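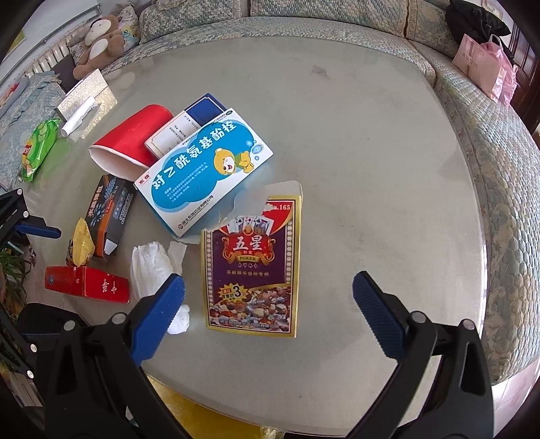 October, notebook, table clearing

Task as set: clear discarded packaging and paper from a living room table, then wipe. Sorting into paper, general waste and "ask first". Medicine boxes always go to "ask first", whatever the policy thinks of them.

Trials today: 40, all using the Iltari planner. Stopped at 3 pm.

Rigid cartons are fine. Grasp on the short axis, lift, release over the bin. Torn card boxes are worse: the fingers close on the loose flap and the box swings. Paper cup on its side rolls if touched anywhere but the rim.

Tissue is still the main problem. Two fingers get the ball but leave any thin strip of paper beside it. Depth is poor on white paper over a pale grey-beige top. Raised this with Alistair Rankin, who wants a lower approach angle before we touch the model. Agreed.

Crumpled wrappers: planner labels them as one object with whatever they lean on. Failed the same way in trials 2 and 3.

Scuffs and the small stain: no wiping policy yet. Fladden's pad holder doesn't fit our wrist.

Can it do the chore? Mean time for a full clear was 104 seconds, excluding resets. A person with a bin bag is much quicker and gets the tissue. I'd call it usable for cartons only.

Next: lower approach, colour threshold off, rerun tissue set. Ask Ikonen for softer ribbed pads.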